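Shape Sorting Boards for Early Learners: Final Project Report
Gisela Ibarra
Submitted 3/28/21
3 min read

1. Purpose

The project set out to design and make a low-cost shape sorting board for use in preschool classrooms. Commercial sorters are often heavy, noisy when dropped, and difficult to repair when a piece is lost. The Himildale Learning Center, which agreed to review the design, asked for a board that could be stored flat and replaced in parts.

2. Materials and Method

Foam was selected after a comparison with softwood and cardboard. It is light, quiet on a tabletop, and can be cut with hand tools. The sheets were purchased from Stiveck in January, and the full budget for the project was 40 dollars.

Each opening was drawn on paper first and transferred to the foam with a soft pencil. The straight edges were cut against a steel ruler. The circle was the slowest opening to cut, as the blade had to be turned a little at a time to keep the wall upright.
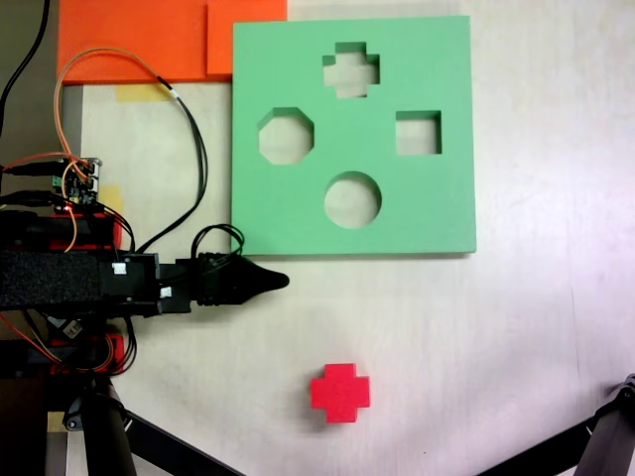

The green board carries four openings: a cross, an octagon, a square, and a circle. The red cross block was made to match the first of these. A strong contrast between block and board was considered important, as young children should be able to find a piece quickly against its background.

The cross is the most demanding shape in the set. A circle may be inserted at any rotation, while a cross must be turned until its arms line up with the opening. The octagon presents a different problem – its sides are short, and from a distance it may be confused with the circle.

3. Review

The finished board weighed 253 grams. Staff at the center examined it over eight days and returned written comments. They approved of the weight and the color but noted that the corners of the cross opening would wear first. They also recommended a shallow tray for keeping the blocks together.

4. Further Work

A second version should use denser foam around the cross opening. The fit of each block should also be recorded before and after repeated use, so that wear can be measured in place of being judged by eye.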